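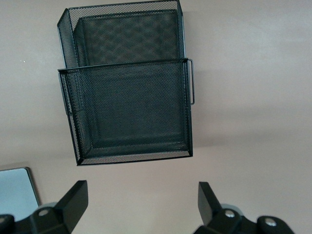
Osamu Shibata holds that desk tidying is solved once the grasp is solved, and that we are spending July on the wrong half of the problem. Noted. My runs don't support it yet.

July, 16:40
Entered by Mitsuko Maruyama

Task: black mesh desk organizer, two compartments. Approach with fingers open, close on a rim, lift, set down on a marked spot. Prenden planner, default speed.

50 attempts. 28 complete. Of the other 22, 17 were lost before contact: the depth estimate goes through the perforations and locks onto whatever is behind. The remaining five closed on the rim and slipped during the lift.

So the grasp accounts for five. Perception of open mesh accounts for the rest. Solid-walled bins on the same planner give no such trouble.

The thin wire handle is not usable as a target. The segmenter merges it with the edge of the tray at most angles. Disabled it as a candidate.

Kevin Paucar wants the fingertip tabs changed. Left them as they are until the depth problem is out of the way, otherwise we change two things at once.

Time per attempt, 35 seconds. A person does it in two without looking. For an office or a parts bench I would not leave it alone with this chore.

To do: repeat with the side light on. Ask Toshiko Koyama for the Closto filter settings. Log goes under Stoica, second folder.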